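Pattern Scale and Perceived Room Size: A Study of Repeat Wallpaper in Rental Housing

Interior Materials II, Term Report
Group 4

1. Background

Landlords in Tundcombe mostly paint their units white. Our group wanted to know if tenants would accept patterned wallpaper instead, and if the size of the pattern changes how big they think a room is. Many decorating guides say a large print makes a small room feel smaller. We found very little testing behind that advice, and most of what we found used computer images.

2. Method

We papered two bedrooms on the second floor of the Bradau building, which was vacant until June. The rooms share a floor plan and both face north. Room A got a large floral print and Room B got a small one in the same colors. Both papers were non-woven and hung with Patimon paste. We left the ceilings white and did not put in any furniture.

Thirty people walked through both rooms. Half started in Room A and half in Room B. Each person guessed the floor area in square feet and filled out a short form about whether they would rent the room as it was. The real floor area is 100 square feet. We also mailed a one-page survey to tenants in the neighborhood and got 451 back.

3. Results

Guesses for Room A were lower than guesses for Room B, but the gap was small and a few very low guesses made up most of it. Of the 30 visitors, 18 said they would rent Room A without changes. We had expected fewer.

The mail survey was less friendly to wallpaper. The most common written comment was about removal and who would pay for it. Several people said they had lost part of a deposit over wallpaper in the past. Color came up less often than we thought it would.

4. Hanging Notes

Pattern matching took most of our time. The large print wasted more paper per roll because each strip had to be shifted to line up with the last one. The corners in Room A were out of plumb, so the match drifts toward the floor on the window side. With the small print the same error is hard to see from the doorway.

5. Large and Small Print

Dark backgrounds came up in class review, where teal was the color most people asked about. Orange and pink flowers stand out strongly on it at either scale. 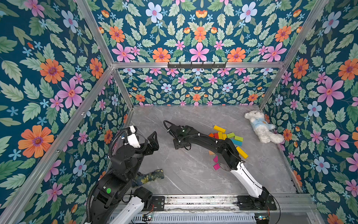

Ketill Brynjólfsdóttir thought we should have tested one large-print wall against three plain ones, as she believed most tenants would choose that over a fully papered room. She also asked why the deposit question was left off the walk-through form. We agree that it should have been on there.

6. Limits

Both rooms were empty, and furniture would cover a good part of the print. Most of our visitors were students. We did not test at night, and the Ravn ceiling fixtures in the two rooms had bulbs of different ages, so evening results might not match ours. The leftover paste and one unopened roll of the small print are in the materials room, on the shelf under the sample books.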